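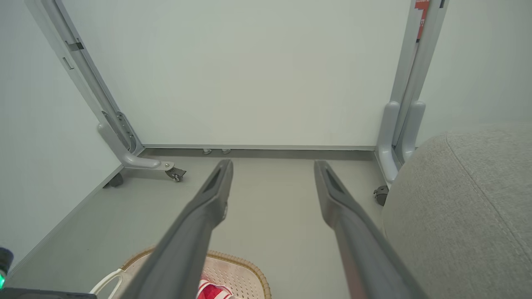 Buenas prácticas en la grabación de demostraciones con dos brazos: qué cumplimos y qué no

Trabajo de la asignatura Normativa y Seguridad en Sistemas Robotizados
Autora: Melina Christodoulou
Tutora: Araba Dramani

1. Punto de partida

Al empezar el curso nos entregaron la guía interna Pruter, un documento de 111 apartados que pretende ordenar cómo se graban tareas domésticas con el robot de dos brazos. El encargo era comprobar si seguirla mejora los datos. Mi respuesta, después de un cuatrimestre, es que no lo sé, y sospecho que quienes la redactaron tampoco.

La tarea elegida fue mover ropa con una cesta de por medio. Trabajamos con tela porque la guía le dedica un capítulo entero y porque es donde más se discute qué cuenta como agarre válido.

2. Lo que pide la guía

El apartado sobre el entorno exige «condiciones controladas y representativas». Las dos palabras se estorban. Un suelo despejado es controlado; una casa tiene patas de mesa, ruedas y asientos a la altura de la pinza. La guía no dice qué distancia dejar hasta un mueble ni quién la mide. El formulario trae una casilla, «entorno conforme», que se marca antes de grabar, y en los 585 episodios que revisé estaba marcada siempre. Una casilla que nunca queda vacía no informa de nada.

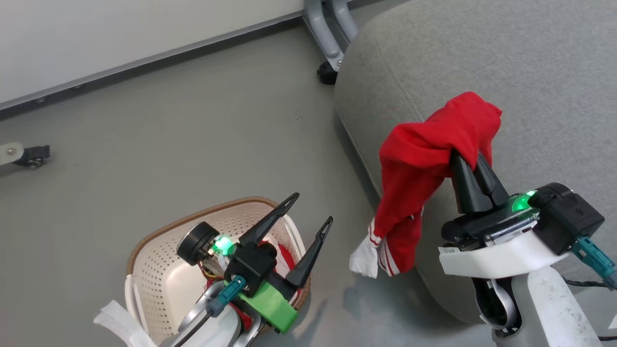 Figura 1. Prenda roja sujeta por la pinza derecha; la pinza izquierda, abierta sobre la cesta.

Con el agarre pasa algo parecido. Se considera correcto si la prenda queda «sujeta de forma estable». ¿Estable durante cuánto tiempo? Pregunté a dos compañeros y me dieron criterios distintos, los dos razonables. La tela arrugada entre los dedos de la pinza le parecía bien a uno y el otro la habría repetido. Propuse anotar el punto de agarre (borde, costura, centro) y no solo un sí o un no. Se aceptó para 70 episodios y luego se abandonó por lento.

3. Cámaras y espacios estrechos

La guía recomienda revisar la vista de cada muñeca antes de empezar, y esta recomendación sí la defiendo. Desde la cabeza, un rincón puede parecer accesible cuando desde la muñeca se ve casi todo pared.
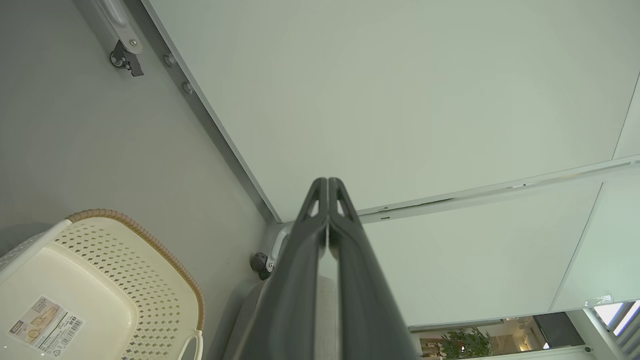

Lo que falta es un criterio para parar. El texto habla de «proximidad excesiva» y remite a un anexo que en nuestra versión está en blanco. Cada operador acaba aplicando su propio margen, y eso no se registra en ninguna parte. Si mañana alguien entrena un modelo con los 4000 episodios del repositorio Varora, heredará esos márgenes sin saberlo.

Tampoco hay nada sobre etiquetas, asas o telas que cuelgan fuera del recipiente. Son elementos corrientes en una tarea como la nuestra y pueden engancharse. Araba Dramani me señaló que una norma no puede preverlo todo. De acuerdo, pero esta prevé el formato del nombre de los archivos en nueve apartados.

4. Propuestas

Sustituir «entorno conforme» por una lista de los obstáculos al alcance de los brazos.
Fijar un tiempo mínimo de sujeción y escribirlo.
Completar el anexo de distancias o retirar la referencia.
Hacer que una segunda persona revise una parte de los episodios sin ver la valoración de la primera.

Este último punto es el que más me interesa y el que no llegué a probar. Queda pendiente para noviembre, si el laboratorio mantiene el turno de tarde.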